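Hikdale Two-Arm Bench Cell: Set-Up Guide
Section 2. Planning and Budgeting Before You Order

Read this section before you ask for a quote. It covers the bench, the space, the power, the spare parts and the staff time that go with a two-arm folding cell. Section 3 covers unpacking. Section 4 covers first power-up.

The steps are in the order most buyers need them. If you already have a bench you intend to use, start at 2.2 and come back to 2.1 when you know its size.

2.1 Decide what the cell is for

1. Write down the garments you want the cell to handle. Use plain categories: T-shirts, sweatshirts, towels, pillowcases. Do not write "laundry."
2. Mark each category as "needed at start" or "wanted later."
3. Set aside a sample of each category marked "needed at start." Keep the samples in a labeled bin. You will use the same items for acceptance in Section 4.
4. Send the list to your dealer with the order form. Orders placed without a garment list are quoted with standard fingers only.

Note: Include dark garments in your samples, and garments with large prints. A solid black shirt shows fewer visible folds to an overhead camera than a light one does, and stiff print areas bend differently from the cloth around them. A cell planned only around white T-shirts often needs a second round of lighting work, which comes out of your budget and not ours.

Note: Do not buy new samples. Use items that have been washed as often as the ones you plan to run.

2.2 Choose the bench

The arms mount to a single base rail that runs along the front edge of the bench. The rail carries both arms, the cable clips and the connector block. The bench has to hold the rail flat along its full length.

1. Check the top for flatness with a straightedge laid where the rail will go. If you can see light under the straightedge, shim the top or choose another bench.
2. Check that the bench does not rock. Push down hard on each corner in turn.
3. Check that the front edge is clear of drawers, lips and trim. The rail clamps need a clean underside.
4. Measure the clear surface from the rail to the back edge. A large shirt held between the two grippers has to clear the table edge on all sides.
5. Leave one back corner for a stack of garments. Plan which corner now and mark it with tape.

A solid wood top is acceptable. So is a coated steel top, provided it is not glossy. We do not recommend glass, or any top with a seam running front to back between the arms. Fingers catch on seams.

Caution: Do not mount the rail to a folding table or to a bench on casters, even locking ones. The arms will shift the bench over a day of running, and the saved positions will no longer match.

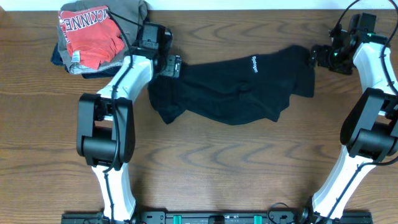

Allow for the elbows as well as the grippers. When both arms hold a garment stretched between them, the elbow joints sit well out to the sides, and people measuring a room tend to plan from the base of each arm and forget this. Move each arm by hand, powered off, through its full sweep before you fix the position of shelves, monitors or a second bench. If you do not have the arms yet, ask the dealer for the paper sweep template and lay it on the bench top.

Cables need room too. Each arm carries its own cable up from the base, with slack at the elbow, and the slack has to stay slack. Leave space for the loops and keep hooks, lamp arms and shelf brackets out of it.

2.3 Plan power and network

1. Provide one dedicated outlet for the arms and a separate outlet for the computer. Do not run both from one power strip.
2. Place the emergency stop where the operator can reach it without leaning over the bench.
3. Run one wired network connection to the computer. Wireless is supported for updates only.
4. If an electrician is needed, get that price before you place the order. It is the item most often missing from a first budget.

Caution: Do not route mains power along the base rail. The clips on the rail are for the arm cables supplied with the cell.

2.4 Build the budget

Use the worksheet at the back of this guide, or copy the lines below into your own. Prices depend on your dealer and region, so most lines are left blank. The two filled amounts are from the order that Kulsoom Baloch put together for the Kalthorpe site, and she has agreed to their use here. They show the scale of the smaller lines. They are not a quote.

Arms, pair, with rail: ______
Grippers, pair: ______
Overhead camera and mount: ______
Computer and monitor: ______
Bench, lighting and electrical work: $2774
Spare fingers, cable set and clips: $400
Freight and insurance: ______
Operator time, first month: ______
Service plan, if taken: ______

Fill in every line, even when the amount is zero. A blank line usually means that no one has asked.

Note: Grippers are priced as a pair but shipped in separate cartons. Check that both cartons are on the freight quote.

Note: If you plan to use fingers from another maker, such as the Fakent soft tips, list them on the spares line and tell the dealer. The adapter plates are a separate part.

Kalthorpe priced its bench and electrical work together on one line, as shown above. We suggest splitting them if different departments will pay. Kulsoom's other advice was to get the freight price in writing with a delivery date on it -- hers changed twice before the cartons shipped.

2.5 Budget for spares and wear

Fingers and cables wear first. The arms themselves rarely need attention in the first year if the bench is sound and the cables are clipped correctly.

1. Order four spare fingers with the cell.
2. Order one spare arm cable. Either arm will take it.
3. Order a bag of rail clips. They are cheap, and they break when people pull them off with pliers.
4. Keep all spares in the same room as the cell.

Inspect the finger pads weekly. Replace them when the texture is worn smooth at the tip. Worn pads let thin fabric slide, and operators tend to respond by raising the grip force, which wears the pads faster.

2.6 Budget for people

The cell does not arrive knowing your garments. Someone has to run it, reset it and feed it clothes while it is being set up for your work, and this time is a real cost.

1. Name one operator and one backup. Both should attend the dealer's training day.
2. Block out the operator's mornings for the first two weeks. Do not give that person other bench work during those hours.
3. Decide who refills the garment stack, and who unfolds and shuffles finished items so that they can be run again.
4. Decide who is allowed to change saved positions. We recommend one person only.

Da-eun Seol, who trains operators on the Raju line, asks each new site to keep a paper log beside the bench for the first month: garment type, number of tries, anything that needed a hand. The log is worth the trouble when you apply for money the following year. It also tells you whether to spend on better lighting or on different fingers, and those two are easy to mix up.

Caution: Operators must not reach between the arms to straighten a garment while the arms are powered. Press the stop first. Add this rule to your written procedure before training begins, and allow for the extra stops when you estimate how many items the cell will handle in a shift.

2.7 Decide between one cell and two

Buyers with a large garment list sometimes ask for two cells at once. We advise ordering one, running it through acceptance, and ordering the second on the same paperwork. Dealers will hold the price on the second cell if you request it when you place the first order. Ask for this in writing.

Order two together only if all of these are true:

- You have two benches that pass the checks in 2.2.
- You have an operator for each cell, plus a backup.
- The room has separate outlets for each cell, as described in 2.3.
- The sweeps of the two cells do not overlap at any point.

2.8 Before you send the order

1. Confirm that the garment list is attached.
2. Confirm the bench measurements and the corner chosen for the stack.
3. Confirm that the electrical work has a price and a date.
4. Confirm that both gripper cartons and the spares are on the freight quote.
5. Sign the site form. The dealer cannot release the rail without it, as the rail is cut to your bench length.

Keep a copy of everything you send. You will need the bench measurements again in Section 3, step 1.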